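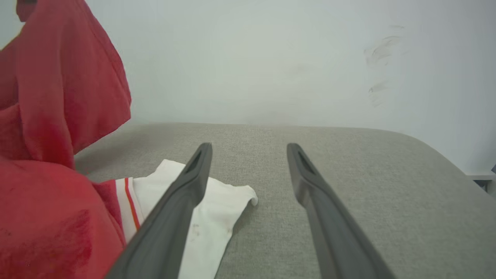 Prasetyo Pillai wrote to us after the first release that a machine which needs four minutes for one shirt is not doing the laundry, it is only holding it. We kept his remark in our notes and it changed what we record in this second release. The old version had a single mark for each attempt, success or failure. The new version has also the time, and the number of times a person had to step in.

Mollow: clothes handling recordings, release 2

What is in the set

Mollow contains 1,114 attempts at picking up and folding clothes with a two-finger gripper. All attempts are seen from a small camera at the wrist. The clothes lie on soft furniture, on beds or on the floor, as they would after somebody has undressed or emptied a dryer. We did not want a clean laboratory table, as there are already good collections of this type and our question was about homes.

Of these attempts, 788 are picking only. The others continue until the garment is folded or the operator gives up.

How it was recorded

The arm was guided by a person for all picking attempts. For folding, one part was guided and one part was run by the Jeveck controller alone. The field "mode" says which one. Please do not mix the two when you report a success rate. We made this mistake ourselves in February and had to withdraw a table.

27 homes took part. Each household used its own clothes and we asked them not to tidy before we came. Alasdair Tosh did most of the visits, Yeshi Mamo checked the labels.

Fields

attempt_id: number of the attempt
home: letter code of the household
mode: guided or alone
garment: free text, written by the operator
start_state: flat, bunched, mixed pile
seconds: from first movement to release
help: how many times a person touched the cloth or the arm
result: done, partly, stopped

The garment field is not consistent. One operator writes "top" for everything with sleeves and another writes "jumper", "shirt", "vest". We have left it as it was typed.

Can it do the chore yet?

In our opinion, not yet. Picking one garment from a surface is mostly solved when the cloth is bunched, because there is always a fold to close the fingers on. A flat thin sleeve on upholstery is much harder. The fingers slide over it, or they take the cushion cover together with the sleeve. Two garments which lie over each other are the worst case, and in a real pile this is the usual case.

Folding alone took the controller longer than 80 seconds in nearly every attempt marked "done". Vivek Kashyap thinks that speed is not important if the person is out of the house. This may be right for folding, but the "help" field is seldom zero in the alone mode, so the person cannot go out.

Known problems

Home F has wrong times in its first session, the clock was not set.
Socks are very few.
There are no wet clothes at all.
In some attempts "partly" was used where "stopped" would be more correct. A corrected list is in preparation.

Contact

Questions about the labels should go to Yeshi Mamo, and questions about the controller to Hemant Dhillon. Please give the release number and the attempt_id when you report an error.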